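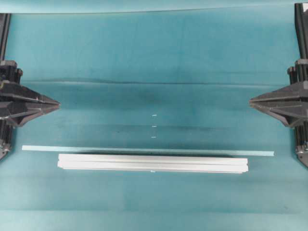
Trendemis says it has recorded 3,067 examples of a two-armed robot handling aluminum extrusion and thin strip at its Skarnthorpe workshop, and that the collection will be used to train a system called Ketidon to do the job without a person steering.

Each example is one attempt, made by an operator guiding both arms. The company says a good operator gets through 90 in a shift. It plans to add another 700 by the end of November, most of them with the parts laid down at odd angles.

What the company did not give is a success rate. Asked how often Ketidon finishes the task by itself, it said testing was "at an early stage" and that figures would follow. It also would not say how many of the recorded attempts were failures, or whether those stay in the training set.

That matters to Hubáček, the window-parts maker that has agreed to try 2 of the machines on its packing line. Its extrusions come in many lengths and finishes – the recordings so far cover one. Trendemis says the system will adapt. It said much the same of its last product, a bin sorter that was quietly dropped.

The workshop opens to visitors on Saturday. There will be no unassisted demonstration.

Print this story | E-mail this story

Filed under: Business > Factories & Automation

Comments (3)

dunmore_k
So people are still doing the work, only slower.

Sashbar
We run six profiles before lunch. Good luck with one.

petrol_blue
Would like to see the failures too. Put them online.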